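From: Keisha Fitzsimmons
To: handheld-demos list
Subject: Re: [handheld-demos] Does clutter help or hurt?

Hi all, and hi Declan especially,

Sorry this took me so long. I started an answer the evening you wrote, then it grew and grew, and then May happened to us the way May happens to everybody with students.

Declan Moriarty wrote:

> We've been collecting tabletop pick and place with hand-held
> grippers and can't agree on how messy the table should be. Elfriede
> wants a bare surface and a fixed starting layout so that we can
> compare runs. I would like to throw in whatever is lying around.
> Has anybody trained the same policy both ways? And did you do
> anything about the cloth? Ours wrinkles and I find myself smoothing
> it between every take.
>
> Declan

We have trained it both ways, and I'm so glad you asked, since Corinne and I have been arguing over the same thing since last winter (Elfriede, you have an ally in her, if that's a comfort!).

What we did was collect two sets of equal size, 1590 demonstrations in each. Set A was one object at a time on a plain table, always starting from the same taped marks. Set B was ordinary household stuff in whatever arrangement the person collecting felt like, with a cloth on the table and a good deal lying on its side or half behind something else. Same people, same grippers, same training recipe, and no tuning in between, which took some self-control on my part. Then we ran each policy 174 times on tables neither one had seen. Two of Corinne's runs with Set A had to be thrown out when the wrist camera dropped out, so her total is 172, and she would like that on the record.

The policy from Set A finished 100 of its 172. I had expected it to fall apart completely and it didn't, so I owe Corinne a lunch. Set B did finish more, but I'm not going to quote you a number until Mei has rescored the videos, because she and I disagree on what to call a grasp that slips and gets caught again. What I can tell you is where Set A went wrong, and it was nearly always the approach. It would come down on the thing it wanted as if there were nothing next to it, and shove the neighbor over. Once the fingers had closed it was every bit as good as the other.

About the cloth, Declan, please stop smoothing it! We did that too for the first few weeks, and Mei was the one who noticed that the policy got timid around folds it had never met. These days we pull the cloth on any which way and leave it. Stripes are fine in our experience, and so are prints. Labels with a lot of fine lettering don't seem to bother it either, and clear plastic is still the hardest thing we put out, wherever the light comes from. 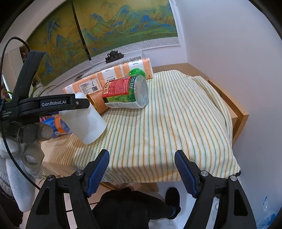
The other thing I would pass along is to let people choose their own order. When we handed out a script (jar first, then the packets, and so on) everyone got quick and smooth and all the paths came out looking alike. Without the script they hesitate more, and you'll be tempted to trim the hesitations. We trimmed ours in one version, which we called Stokel, and left them in for the other, Riis, and Riis recovered from a bad first approach noticeably more often. I wouldn't hang a paper on that yet. It was a small side test and I was the one picking the tables.

If you and Elfriede want a compromise, we're now trying a mix, with a small share of bare-table takes kept in for comparing runs and everything else as untidy as people like. Corinne can live with it, and so can I. I'd be happy to send our collection notes, only they're written for our own folks and the section on syncing the two hands is a bit of a swamp at the moment. Mei has promised to redo it.

Do tell us what finger pads you're using, too. We go through ours faster than I would like.

Warmly,
Keisha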